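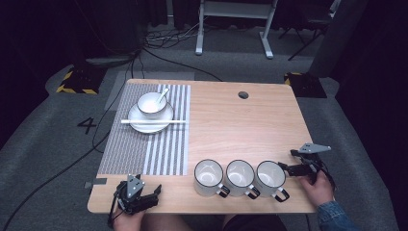 Setting up the Brollon table cell for a day's recording

These are the steps we follow on cell 4, the place-setting table, before anyone picks up the hand-held grippers. The other Brollon cells are much the same, apart from the height of the chair. Allow yourself half an hour the first time. Once you know the cell it goes a lot faster.

You will need

The pair of hand-held grippers and their charger
A 2 mm hex key
Lint-free cloths and a small bottle of isopropyl alcohol
A steel rule
The box of tableware for the task
The cell log, which lives in the top drawer of the Galton cabinet

1. Clear the floor first

Walk round the table and look at the cables. They should lie flat on the carpet and stay well away from where the operator's feet go. If a cable has crept forward, move it back by hand from the stand end. Don't pull it from the plug.

Check that the striped bases behind the table have not been nudged. If one has moved, put it back on its marks and write it in the log, as the day's calibration will have to be done again.

2. Check the table

Push down on each corner in turn. A table that rocks will spoil the recordings long before anyone notices it by eye. Turn the foot under the loose corner until the rocking stops.

Wipe the top with a dry cloth. Keep alcohol off the wood - it leaves pale patches, and we have had to replace one top already. Look at the tape marker at the front left corner. If an edge has lifted, peel the whole piece off and lay a new one in the same place, using the rule.

3. Inspect the grippers

Do the left one, then the right one, always in that order so that the log makes sense.

Squeeze the gripper slowly from fully open to fully closed. The fingers should travel evenly and meet along their whole length. If one finger lags, the linkage screw has usually worked loose. Tighten it with the hex key until it just stops turning, then go back a touch. Overtightening makes the jaws stiff, and operators get sore hands by lunchtime.

Clean the inside faces of the fingers with a cloth dampened with alcohol. Glazed mugs and bowls are slippery enough without a film of dust on the pads. Pads are changed after 2000 grasps or when the surface has gone shiny, whichever comes first.

Now hold the gripper by its body and try to twist the triangular plate on top. There should be no play at all. If it moves, tighten the screws under the plate a little at a time, going from one to the next. A plate that has been moved needs a fresh calibration, even if it looks straight.

4. Run the calibration

Sit in the operator's chair and rest both grippers at the front of the table. Start Zatalero and choose Calibrate pair. Open and close each gripper when asked, then hold still until the tone sounds.

The closed reading should be under 140 and the open reading over 265. If the open reading is low, something is stopping the jaws short. Look for grit in the slide before you change any settings. If both readings are off by the same amount, run it again from the start.

5. Lay out the tableware

The placemat goes on the left half of the table, with the saucer on it and the bowl on the saucer. The spoon stands in the bowl with its handle leaning to the right. Mugs go in a row along the front, to the right of the mat, with the handles turned towards the operator's right. Leave enough room beside the end mug for an open jaw to come in without touching its neighbour.

6. Do a dry run

Approach the end mug slowly with the right gripper, jaws open, and stop just beside the rim. Keep your wrist level and your elbow off the table. Long sleeves are fine if the cuff stays behind the gripper body. Then close, lift a little, and put the mug back down. Play the recording back in Zatalero and check that the gripper track is unbroken.

If there are gaps, check the plate on top of that gripper before anything else.

At the end of the day

Wipe the pads, put both grippers on charge and switch off at the wall. Log any screw you tightened. Spare pads come from Pellegrini and the order goes through Tsutomu Wada, who needs the cell number and which hand.

Page last changed 19th August. The pad part number was updated in May, so throw away any older printout.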